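Filed under: Workshop, Budgets, Arms

Buying the second arm: what went on the sheet
Oct 15, 2018
by Malsha Mridha

The purchase request for the second cell went in last week, so I can write down how the numbers were built. The first cell was bought in a hurry and the sheet for it had one line on it, which was the arm. Everything else was found out by invoice.

The task is unchanged. Small parts come off a bench in a tray, get moved to a fixture, and go back in the tray. Payload is low, reach is modest, and cycle time does not matter much. What matters is contact. The arm has to feel when a part is seated and stop pushing. That removed most of the cheaper six-axis machines from the list early, and it is the reason we stayed with seven joints and torque sensing.

I split the sheet into four blocks this time: arm, mounting, tooling, and people. The arm block is the easiest. There is a quote, it has a date on it, and it expires. I copied the figure over and left it alone.

Mounting is where the first project went wrong. We put the base on a bench that was already in the room, and the bench moved. It did not move far, but a repeatability figure on a data sheet assumes a base that stays put. We ended up buying a steel pedestal from Duggan in August, plus a floor plate, plus a man to drill the floor. The pedestal was 1,420 on its own. For the second cell the pedestal and plate are on the sheet from the start, along with a day for the floor work.

Tooling is split again into things that wear and things that do not. Fingers wear. Pads wear faster. I priced 2 sets of fingers from Idska and a box of pads, and put the pads in the running costs so that they do not vanish after year one. The fixture is ours, machined in house, and I charged it at the shop rate. Leaving in-house work at zero makes a project look good on paper and annoys the shop, who then put you at the back of the line.

Cabling got its own row. Drudis quoted 800 for a full set with strain relief and a spare network lead. It looks like a lot for cable. I have now paid for a lost afternoon caused by a lead that was a little too short, so I did not argue.

The people block is the one that got questions. I put in time for risk assessment, time for setup, and time for two operators to learn hand guiding and the basic programming screens. I also put in simulation time as a separate row, and this is new.

For the first cell we did the layout with tape on the floor. For this one we built the room in simulation before asking for quotes – table, tray, nearby furniture and the arm itself – and ran the reach checks there. It cost us staff hours and some compute. Two findings came out of it that changed the order:

The elbow swings wider than I had allowed for when the wrist is low over the tray. The pedestal had to go further from the wall than my drawing showed.

A shorter pedestal was fine for reach but left the wrist close to its joint limits at the far side of the tray. We went up one size.

Either of those would have been a change order after delivery. The simulated room is rough. Surfaces are the wrong color, the lighting is flat, and friction values are guesses until we measure them. None of that affects clearance, and clearance is what I was paying to learn.

With the mounting, tooling, and cabling rows added together, the total apart from the arm and the people came to 3,687. Sanwood offered a bundled price that was lower, but their bundle left out the floor plate and used a stand we could not bolt down, so the comparison was not a fair one. I kept their quote in the folder in case we ever need a cell on wheels.

Spares are still open. A spare arm is out of the question and a service contract covers the joints, but the contract says nothing on shipping time. I have asked for it in writing. Until there is an answer I am holding a contingency row – I would prefer a real number in it.

The next job is moving the tray. In the current layout it is close to the front edge of the table and I want to know how far back it can go before the wrist runs short of travel. If it can go back a hand's width, the operator gets room to load the fixture without reaching across, and the guard on that side can be a simpler one. I'll rerun the reach checks with the taller pedestal and update the sheet when they are done.

Recent posts
Shop rates and why I use them
Floor anchors, part two
Reading a service contract
Pads, fingers and other small bills
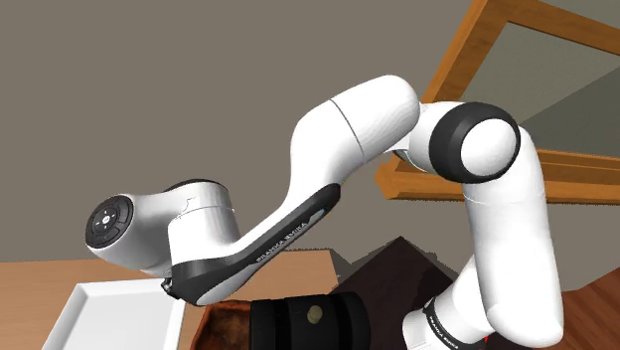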